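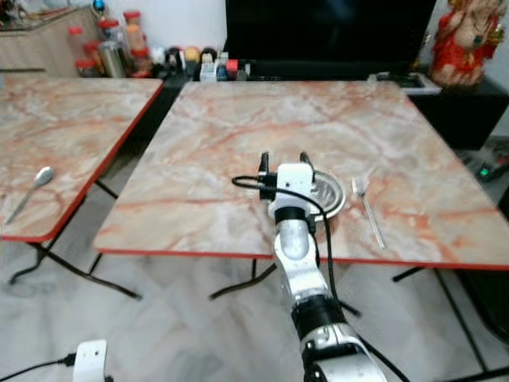
My mother-in-law does not measure anything. When I asked her how much yogurt goes in the soup, she told me "until it is enough", and then she looked at me with pity. I have been making this soup for eleven years now and I still write it down each time, in a notebook with a green cover, because my hand has no memory for quantities.

The soup is the one with yogurt, rice and dried mint. Every family in Eltside that comes from our side of the world has some version of it. We moved here in May, in the year when the Fedard bridge was closed, and for the first weeks I cooked nothing else. The kitchen in the apartment had one good burner. The yogurt in the supermarket was sweet, even when the label said plain, and I made the soup three times with it before I understood that the fault was not mine.

So I started to make yogurt myself. I want to write how I do it, as two readers asked after my last post, and also I have changed my opinion about some points.

I take whole milk from Bednarek, the small dairy store behind the post office. You heat the milk slowly until it rises, then you lower the fire and let it stay there for 20 minutes. I used to skip this part. The yogurt was thin, and I blamed the starter, and I bought another starter, and it was also thin. Milk that has stayed a long time on the fire gives a thick yogurt. My aunt knew this and she never went to school past the fifth year.

Then it must cool. The old test is the little finger: if you can hold it in the milk and count slowly to ten, the milk is ready. I did this for a long time with good results. Last winter I bought a thermometer and for two months my yogurt became worse, I think because I opened the lid so often to look at the number. Now I am again with the finger.

One big spoon of the old yogurt for one liter of milk. Mix it first with a little warm milk in a cup so it has no lumps, and pour it from the side. Cover with a towel and a blanket, and do not move it until morning. If you go and shake the pot to see if it is holding, it will not hold.

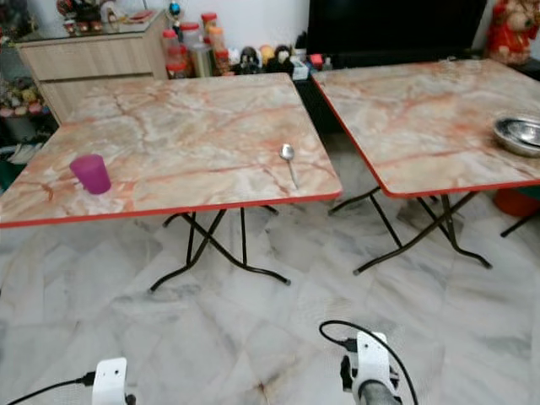

Selim Aksoy wrote to me that one spoon is too much and that his grandmother used only a half, or the yogurt would "fight with itself" and turn sour before noon. I tried it his way for one week. It was milder, I must admit, and very nice with honey, but for the soup I want some sourness. If you eat your yogurt at breakfast, maybe follow him and not me.

Now the soup. Wash a small glass of rice and boil it in plenty of water until it is very soft, softer than you would accept for eating. In another pot, cold, beat the yogurt with one egg and a spoon of flour. This is the place where most people lose their soup. The yogurt pot must be cold at the beginning, and you give it the hot rice water little by little, with a ladle, always stirring in the same direction. I cannot prove that the direction is important. I was taught so, and I am afraid to try the other one.

After that put everything together on a low fire and stir until it makes the first bubbles. No salt before this moment! Salt comes at the end. I once salted early with guests already sitting in the next room, and we ate a soup with small white grains in it, and they were polite.

The mint goes in butter, only for a few seconds, and then over the bowls. Dried mint becomes bitter very fast. I take the pan off the fire first and put the mint after, and the heat that stays in the butter is enough.

For the mint itself, I tried the bags from Arnex and they are fine, a bit dusty at the bottom. Better is to dry your own. I hang it in the hallway, where it has air but no sun.

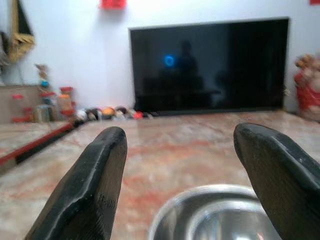
Under my last post a reader asked whether the soup can be frozen, and another answered before me that she has done it for years and it only needs a strong whisk when you warm it. I did not know this. I always believed it would break. I froze two portions and one came back quite well, the other looked like the soup of the polite guests, so I suppose I have to learn the whisk.

It can be eaten cold too. In this heat we had it from the refrigerator with more water and some cucumber, and my husband, who complains about cold soup every summer, took a second bowl and said nothing about it.

Next time I will write about the flat bread, if I can get the right flour.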